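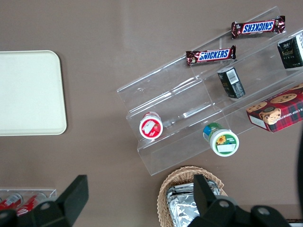 Recording Good Pick Demonstrations for a Snack Table
Posted by Ekene Chukwu, Friday, September 7, 2018

If you have been handed a table full of packaged food and told to "go collect some examples," this page is for you. I wrote the first draft in April for the folks joining us on the Ristby project, and it has grown a good deal since then (sorry, I do go on). Pour yourself some coffee and read it once all the way through before you turn anything on.

What you are making

Each example, or episode, is one complete pick and place: the arm starts at home, takes one item, sets it on the tray, and goes home again. The learning system sees only what the wrist camera sees, plus the positions of the joints and the fingers. It doesn't hear you muttering, and it has no idea what you meant to do. If your hand wandered toward one candy bar and then changed its mind, the wandering gets learned right along with the rest.

Step 1: Set the table

Put the tray on the left and leave it empty. The clear tiered stand goes across the middle at a slant, and the wicker basket with the foil-wrapped items goes at the near side. Please don't square everything up! Real shelves are messy, and a model trained on tidy ones gets lost quickly. A Snickers bar lying a little crooked on its ledge, with another one turned upside down on the tier behind it, is just the kind of variety we like.

Mix your shapes too. Flat bars, small boxes, a big box of shortbread and a couple of round cups with lids will each ask for a different approach, and you want all of those in the same session.

Step 2: Look through the wrist camera

Before recording, open the live view in Sutus and check that you can see both fingertips. They should come up from the bottom of the picture. Then look at the stand. Clear acrylic is hard to see from straight above, and often all you get is a thin bright line along each edge. If those lines have vanished, move the lamp until they come back. Shiny foil will still glare in patches, and that's fine, leave it be.

Step 3: Record

Press the pedal, wait for the tone, and move. Come down over the item slowly, line the fingers up across its narrow side, close, lift straight up, and only then swing toward the tray. I like to pause for a breath just before closing. It feels silly at first, but the moment of the grasp is the part the model has the most trouble with, and a steady approach gives it something clear to copy.

Aim for 16 episodes on one layout, then shift things around and start again. A full set is 300, which takes most people roughly 2 days. Take breaks. Tired hands make jerky recordings, and I can usually spot the ones from right before lunch.

Step 4: Label as you go

Type the item name in the Danitz sheet right after each episode. Use the plain name ("candy bar," "round cup," "cookie box") and add the tier if it came off the stand. For a slip or a bump, keep the recording and mark it "miss." We use the misses separately, so please don't delete them.

Some trouble spots

Bars on the stand: the fingers like to catch the ledge. Come in along the length of the tier and stay a little high.

Round cups: they roll. Close more slowly than you think you need to.

Wide boxes: check that the fingers open far enough before you commit. If they don't, grip a short end.

The basket: keep your wrist up until you're past the rim. I have dragged it across the table 6 times myself, so you'll be in good company.

When you finish, copy the session folder to the Ogunleye drive, open a few episodes at random, and watch them from start to end before you clear the table. Questions can go in the comments, and I'll add the answers to this page as I get to them.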